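Unit 3. Soaking and Cooking Dry Beans
Course handout, Clondora evening kitchen

Before the class, please read these notes and soak your beans at home. We will use the white beans from Brukum. If you cannot find them, any small white bean is fine, but the cooking time will change.

Soaking. Take 200 g of dry beans and look through them for small stones. Wash them two times. Cover with plenty of cold water, because the beans will grow a lot during the night. In warm months the bowl must stay in the refrigerator.

Cooking. Throw away the soaking water and start with fresh water. Boil strongly for ten minutes, then make the heat low. Salt can go in at the start. Many of us learned at home that salt makes the skin hard, but in our tests it did not. Tomato and vinegar are different: they do slow the softening, so we add them at the end.
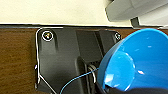
How to know when they are ready. Taste 3 beans from different places in the pot. If one is still chalky in the center, continue and taste again later. Old beans may need much longer, and very old ones never become soft.

Storage. Keep cooked beans in their liquid, in a closed box, and eat them within four days.

For next time: read the Le Goff sheet on lentils and bring one question.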